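### 4.2 Door Opening in the Kitchen Setting

The second round of trials was run in the kitchen adjoining the Clustwood workshop, with the two-finger build described in Section 3.

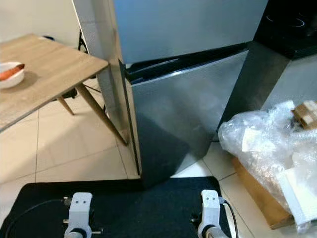 **Figure 2.** View from the head camera, with both gripper fingers on the mat and the lower refrigerator door partly open.

One reader of an earlier draft, Arabzadeh, objected that a freezer door is a poor test for a home build, as the gasket holds hard at first and then lets go all at once, so that a controller tuned for the first phase will overshoot in the second. We accept the point. The pull was therefore split into 2 stages: a slow stage under a force limit, and a faster one under position control.

The switch between stages is triggered by a drop in motor current over 6 consecutive samples. Shorter windows gave false triggers during bench work at Sedcombe, mostly from cable drag at the wrist. The log for the kitchen trials holds 1304 samples, all taken at one controller setting.

Floor clearance remains a limit of the design. The lower door ends just above the mat, and the fingers have to approach at a shallow angle – the Grastivstead wrist bracket allows this, but with little travel to spare. A shorter bracket is being cut in the shared shop.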